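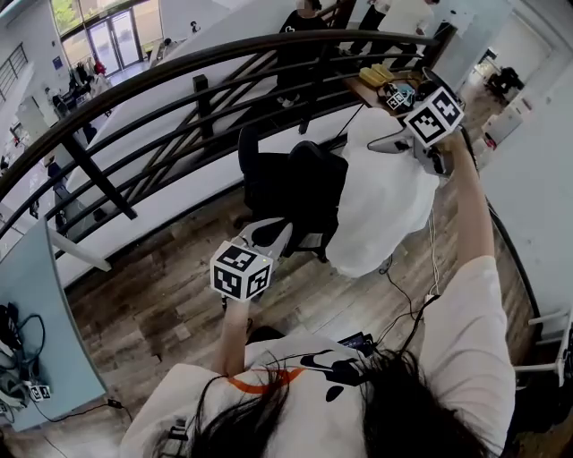

Lake Ernach is a freshwater reservoir and sport fishery in the Toft River basin. Surface area 2,310 acres at full pool. Known mostly for walleye and yellow perch, with a smaller fishery for channel catfish in the upper arm.

History

Formed when the Toft was dammed below Cloltholm. Standing timber was left in the northern coves, and a lot of it is still there -- good cover for perch, hard on propellers. Walleye were stocked as fry in the early years, later as fingerlings. Natural spawning now occurs on the riprap along the dam face.

Fish and seasons

Walleye: best from ice-out to early June, again in November. Trolled crankbaits, or jigs tipped with minnows on the Dilivden Bar, a gravel hump off the east shore. Most fish caught are small. Daily limit is 2.

Perch: all year. Small minnows or worm pieces near bottom. Schools move to deeper water in late summer and can be dificult to locate.

Channel catfish: upper arm, after dark. Cut bait. Fish here run larger then in the river below the dam.

Northern pike are present but uncommon. Bass were introduced and did not establish.

Access

Two ramps. The Cloltholm ramp is paved and usable at low water. The Dilivden ramp is gravel, closed when the pool drops 11 feet below full. Shore fishing along the dam road, except the spillway. Parking fills early on Sunday in spring.

Ice

Ice fishing is common in the coves. Current near the old river channel keeps ice thin there, and the channel is marked with poles most winters.

See also: Toft River; Walleye fishing; Tailwater fisheries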